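Questions I get about my quilting table and mats

Do you ship the Jamitex batting sampler overseas?
Not right now, sorry! Postage went up in March and I'd have to charge you 44 dollars to send 30 dollars' worth of batting, and I just can't do that to anybody.

What do you baste on?
A big flat surface, whatever you've got. I used the floor for years and my knees still complain about it. A table at hip height is so much kinder — borrow one if you have to.

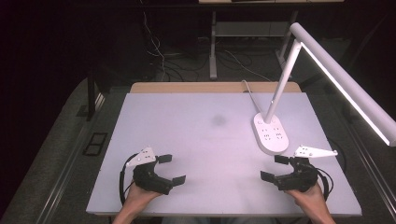

Can I iron on my cutting mat?
Please don't. I warped a lovely Kaplan mat that way (my first good one, too) and it never laid flat again. Even a hot mug will do it.

How big can I go on a regular home machine?
My biggest was 51 inches wide and I grumbled through the whole middle of it. Roll the sides up tight, take lots of breaks, and start from the center.

Will you quilt my top for me?
I'd love to, but my list is full — try the Bestudeo message board, lots of longarm folks hang out there.

Last updated 26 July 2026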